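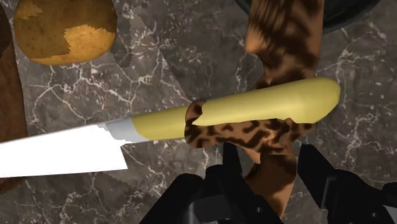

Knife with a yellow handle

Finding out about the old dance hall at Cloltholm lido

Posted in Local History and Old Buildings

Hello all, I hope this is the right board. I'm trying to find out about the dance hall that used to stand next to the open-air pool at Cloltholm. My gran worked in the tea room there as a girl and she always talked about the "Misten Rooms", which I think was the hall, but my uncle swears the Misten was a separate building further along the front, past the bandstand. They've been arguing about it for years and I'd love to settle it while she's still here to enjoy being right!

What I've got so far is one postcard (no date, no stamp, just "weather fair, feet sore" on the back), a ticket stub with the number 307 on it, and a page I copied out of a library book which says the hall was "removed" to make way for the car park. It doesn't say when. I went down there last April and had a good wander and there's a low bit of curved wall behind the car park that looks older than everything else, but it could be anything.

So - does anyone know if the hall and the Misten Rooms were the same place? And where would I look for a date for the demolition? I've tried searching the newspapers online but I keep getting the other Misten, the village.

Bontu Gidey
2024-01-25

seawall_sue

Ooh, I can help with half of this. I grew up in Pladmont, just up the coast, and we used to come over on the bus on Saturdays. The Misten Rooms were upstairs in the dance hall. Same building, two names. Downstairs was the big floor with the stage, and if you went up the side staircase there was a long room with windows facing the sea where they did wedding teas and whist drives and that sort of thing. People who went to the dances called it the hall, people who went to the teas called it the Misten, and I should think that's how your gran and your uncle have ended up on different sides.

The thing past the bandstand was a skating rink with a tin roof. It did have a sign up for "Misten Teas" for a bit, pointing back the other way, so your uncle may be remembering that. Be kind to him!

For the date, don't bother with the big newspaper sites until you've tried the council minutes. The county record office has them in bound volumes and you want the ones for the parks and foreshore department. When I was looking up the bandstand I had to go through 189 pages before I found one line about repainting the railings, so take sandwiches (you can't eat them in the search room but there's a bench outside). You'll need to book a seat and bring something with your address on it. Pencils only.

If the minutes say the council "disposed of the fabric" that means they sold the bricks and timber off. There's usually a price. I think ours went for 40 pounds, which seems like nothing for a bandstand, but there we are.

tonyb_retired

Fire took it I think. My dad said there was a fire.

Marram

The fire was the skating rink, Tony, the winter before they widened the road. The hall had some smoke damage to the back doors and it was open again by Easter.

Bontu, I'd look at the old large-scale maps before doing anything else. Your local library should let you see them for free on its computers, and the edition from after the war has the hall marked with its full outline. Put that next to the modern map and you'll know straight away about your wall. I had a go at it myself after reading your post, because I can't leave these things alone, and my money is on it being part of the paddling pool. The hall was nearer the road and it had square corners all the way round. I could be wrong by a few yards, the prints I've got are not the best copies.

On the ticket: a dance ticket would normally have had the price and "admit one" on it. If yours only has a number it might be for the cloakroom. The hall was licensed for 400 people so a 307 would fit, and they used to hand out pink ones for coats and green for hats and umbrellas. What colour is it?

Last thing, try adding "Hirose" to your newspaper search. The Hirose Quartet had the summer season there for several years running, and the paper printed their programme nearly every week, with the name of the hall spelled out in full. It gets rid of the village results nicely. Once the adverts stop turning up you've got a fair idea which year to ask for at the record office, and then Sue's minutes ought to give you the month.

I'd love to see the back of that postcard if you can scan it. Some of the printers put a tiny serial number down in the corner by the stamp box, and there's a chap on the postcards board who has a list of them.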